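FOR IMMEDIATE RELEASE
Thursday, February 20, 2025

Gunport opens pre-orders on Noguchi thigh-high boot, wider calf fits added

Gunport, the boot label, today opens pre-orders on the Noguchi, its first over-the-knee style. Stretch suede, side zip to mid calf, stiletto heel. Black, oxblood and a dark olive. Price: $220. First run is 3400 pairs, shipping in June.

Three calf widths this time. Customers asked, loudly.
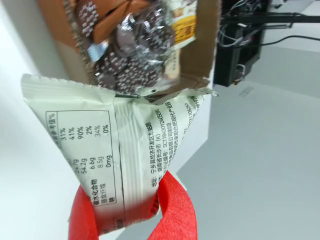

Flurlow, the retailer taking the boot for its own stores, said it had wanted a tall heel that stays up without a drawstring, and that the sample pairs its staff wore for full shifts did not slide. It will carry all three widths in every store that stocks the line.

More on fit. Runs true to size, half sizes thru 11. Heel tip is replaceable, spare pair in the box. Silicone band inside the top edge. Waitlist stood at 2211 names this morning so early orders are adviced.

A flat version, the Ornex, follows later in the year. Same shaft, same colors, no heel. Pricing to come.
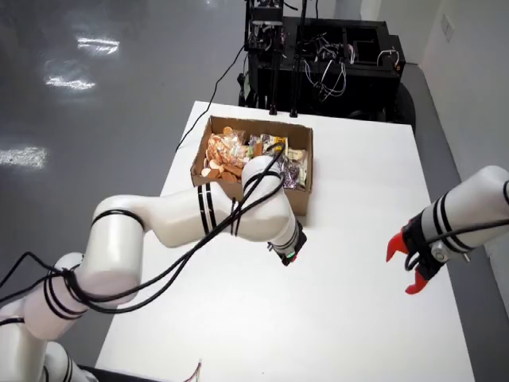

Robot arm with gripper over a white table.

Returns: 30 days, unworn, box included. Samples for stylists and press on request, sizes 6 to 9 only. Contact: Gunport press desk.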